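Disposal of mixed-material packaging in shared residences

Posted by Kamrul Matubbar, April 12, 2018

I manage a residence of 48 rooms operated by Litmont. Our collection contractor has informed us that two of our last loads were rejected because of mixed-material items in the recycling bins. Residents ask me regularly which bin is correct for snack wrappers, foil and toothpaste tubes, and the contract does not list them by name. I would appreciate guidance from members who have prepared written rules for residents.

Seija Leinonen

The governing document is the accepted materials list of your sorting facility, which the contractor is obliged to supply on request. Ask for the current edition. Ours was revised in May of last year and the copy on our notice board was out of date for months.

As a general matter, plastic film wrappers with a metallic lining are refused by most facilities and should be placed in general waste. Cardboard snack boxes are accepted when flat and free of food.
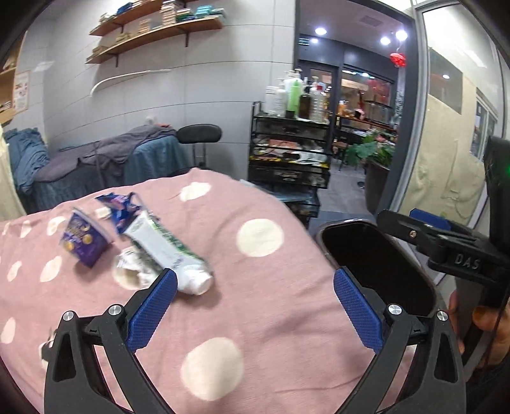
Toothpaste tubes require separate treatment. Many are made of layered plastic and aluminum, and our facility does not accept them even when they have been rinsed. Clean aluminum foil is accepted, provided it is pressed into a ball larger than a golf ball. Small pieces fall through the screens.

Lộc Tạ

We put everything doubtful in general waste. No complaints so far.

Birutė Kivi

I concur with Ms. Leinonen regarding the list. Our building also placed a small bin in each bedroom corridor, and rejected loads fell from 6 to one over the following year. Residents should be notified in writing before any change of bins takes effect.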